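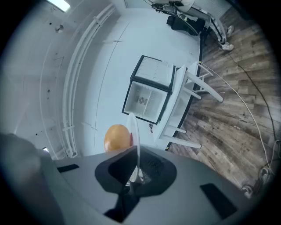
According to Albertina Meireles, a mini-fridge should be judged by its door, as the molded shelves there decide what can be kept in it and what has to stay on the counter. Her remark, made in a reader's letter to the Atville household register, is often repeated in guides to small-room furnishing.

A mini-fridge is a small refrigerating cabinet intended for bedrooms, offices, dormitories and other rooms without a full kitchen. It is normally placed on the floor or on a low stand, near a wall outlet.

Construction

The cabinet consists of an insulated outer shell and a plastic inner lining, usually white. The inside of the door is commonly molded with ridges and narrow shelves for cans and small bottles. Some models have a divider in the main compartment, and some have a vent grille at the back through which air is moved by a fan. The door is closed by a magnetic seal.

This website uses cookies to improve your experience. By continuing to browse, you accept our use of cookies. Accept | Settings

Cooling

Two systems are in general use. Compressor models cool more strongly and may include a small freezing section. Thermoelectric models have no compressor and are lighter, but their inside temperature depends to a large degree on that of the room. The Tidisico and the Stondholm, both sold in Atville, belong to the second group – the Beaudoin belongs to the first.

Use

Drinks, fruit and packed lunches are the usual contents. Whole oranges keep well in a mini-fridge, although they may also be left at room temperature for several days. Milk and cooked food should be stored only in models able to hold a safe temperature, generally 40 °F or below.

Placement

Free space must be left for air to pass, as directed by the maker. The door should be able to open fully without striking a table or other furniture. A housing survey in Atville recorded 2,439 mini-fridges in rented rooms, 300 of them placed too close to a wall.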